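Skondeck opens its doors: come see two arms and a dustpan

15 January 2019 – for immediate release

I'm Smaranda Voicu, I look after visits at Skondeck, and I get to write this one because Duygu Soylu is busy tightening bolts. We're holding our first open day of the year in March and I'd love for you to come!

Last year we ran tours with slides. People were very polite about the slides. This time the whole morning is live demonstrations, right on the floor, with the people who built the thing standing close by to answer questions (Costel Ursu will talk about wrist joints until you make him stop – you have been warned).

The main demonstration is called Hindisell, our household chores project, and the chore we picked is sweeping off a mattress with a hand brush and dustpan. Sounds small, I know. But a quilted top is soft and full of little dips, and one arm has to keep the pan where the other arm wants to sweep. Abla Kassab, who leads the project, told me she'd take a hard kitchen floor over a mattress any day. "A floor doesn't give when you lean on it," she said. "With a mattress, both arms have to be gentle, and they have to agree with each other." 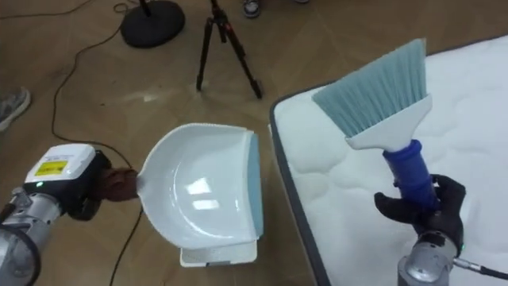
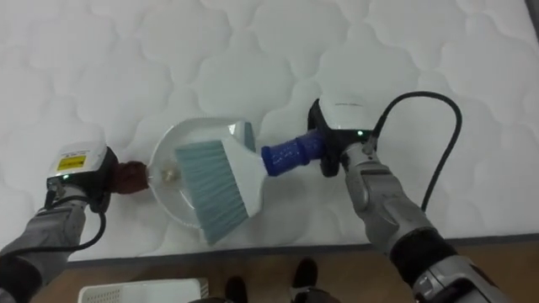
Hindisell at work, with a dustpan on the left arm and the blue-handled brush on the right.

What you'll see on the day

The mattress demo runs all morning, with short breaks so the team can reset and grab a coffee. Each group gets 14 visitors, which keeps it small enough that everybody can get up near the tape line and still hear. Plan on 90 minutes for the full visit, including time with Bianca Mihăilă, who'll show how she plans the arm movements on her laptop before anything moves for real. I sat in on her practice talk and followed nearly all of it, so you'll be fine.

Kids are welcome with a grown-up. Please wear closed shoes and leave big bags at the front desk.

How to get a spot

Visits are free, but you do need to sign up. We have 152 places in total and more than 4000 people on our mailing list, so please don't sit on it! Reply to the newsletter or call the front desk and ask for me. Reporters can book a separate slot with Abla and Costel – just tell me what you'd like to film and I'll set it up.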